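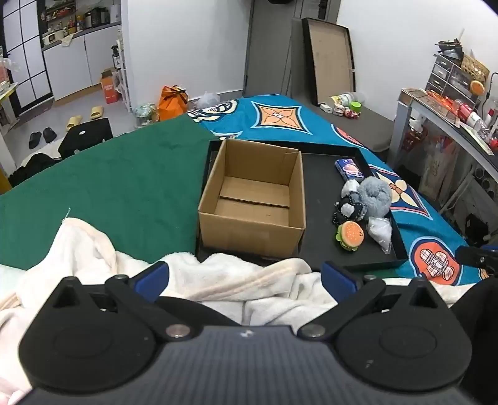 Collecting demonstrations at home: frequently asked questions

What counts as one demonstration?
One continuous recording in which the hand-held gripper performs the task from start to finish. For the sorting task, small items move between the tray and the box.

How many do I submit?
Each contributor to the Trerdale set records 200 demonstrations in 2 sessions.

Do I need a table?
No. A bed works if the tray lies flat. Patterned covers are accepted and do not need to be removed.

Which items can I use?
Anything the fingers can close on: plush toys, keychains, small packaged boxes, bagged items. Mix soft and rigid. Do not use glass or anything sharp.

Should I tidy the room first?
No. Background variety is wanted — shoes, bags and open laptops may stay. Put away mail and family photos.

I dropped an item. Do I start over?
Keep recording, pick it up and continue. Recoveries are kept and tagged at review.

Why was my upload rejected?
Usually a covered lens or a hand in front of the fingers. Of the first batch from Herkden, 193 recordings passed.

Who do I contact?
Parisa Rashti for gripper faults, Kvido Malý for uploads. Grippers are due back in December.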